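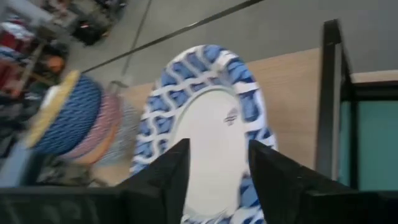 **Cuvville**
Our Tarton planner selects the wrong grasp on patterned paper plates while the wrist moves. Which setting governs this?

**Kamosham**
Please reduce the approach speed and require 3 matching pose estimates before the gripper closes.
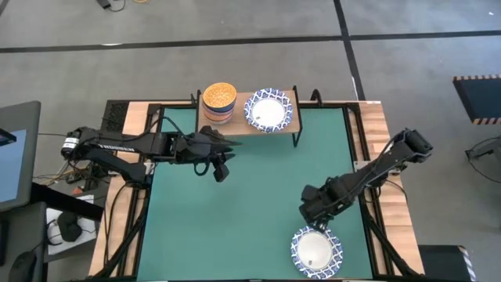 Each arm must also keep its own plate target. A shared target causes replanning.

**Coste**
Restarting the planner worked for us.
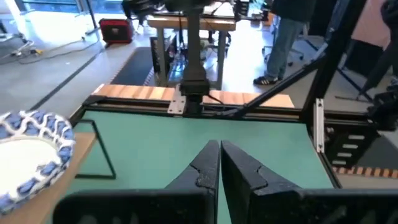

*Wrist view, plate at left*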